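Stalonero Desk Arm - Frequently Asked Questions

Who is the Stalonero service for?
For small workshops, packing rooms and school labs that want a robot arm to do simple picking work, and have no engineer in the house. Most of our customers had never used a robot before. If you can use a phone and a screwdriver, you can use this one.

What do I receive?
The standard kit is the arm, a two-finger gripper, the control box, the emergency stop and the cables. The rail and the mounting brackets are ordered separately, as every desk is different. Software comes already installed on the control box.

Can it work on my own desk?
Usually yes. The desk must stand firm and must not swing when you lean on it. Please measure the depth before you order and send us the number with two or three photos. Glass tops we do not accept.

What kind of objects can it pick?
Light, small things which keep their shape: biscuits, wooden parts, caps, small boxes. Soft bags are possible but slower, and we ask you to send us samples first. Very thin and flat items, for example a single sheet of paper, are not suitable for the gripper in the standard kit.

Do I need to clear the desk completely?
No. The arm must only have free space over the basket and over the place where it puts the things down. Other items can stay on the desk if they are outside of this working area and do not move during the job.

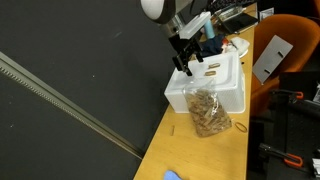 Baskets and trays you can supply yourself. Plastic is fine, and the side walls may be perforated. The height of the rim is important, so if you change to another basket you must teach the position again - it takes 10 minutes when you have done it once or twice.

How do I teach it a new task?
You guide the arm by hand to each position and press the button to save it. After this you give the task a name and run it at slow speed. Please do the slow run every time, also when the change is very small. The full steps are in chapter 3 of the manual.

Is it safe to work beside it?
The arm stops when it touches something with more force than the limit you have set. Still, we ask for a risk check at each site before the first use, and our installer fills in the form together with you. Long hair must be tied back and loose sleeves rolled up.

Can I rent before I buy?
Yes, the shortest rental is one month. December is always full, so please write to us early. If you buy after the rental, half of the rent is taken off the price.

Which colour of covers is available?
Grey only.

Who does the installation and the repairs?
Kagiso Mahlangu plans all visits from our Vurberg office. For small faults we first try by telephone, and many times a loose plug is the whole problem. If the arm must come back to us, keep the original carton - we cannot insure it in another one. Replacement fingers for the gripper are part number 2307, and they are sold in pairs.

My question is not on this page. What now?
Write to Refilwe Visser at the service desk and put the serial number of your control box in the subject line. If you use the older Greltow control box, please say so, as the menus have different names.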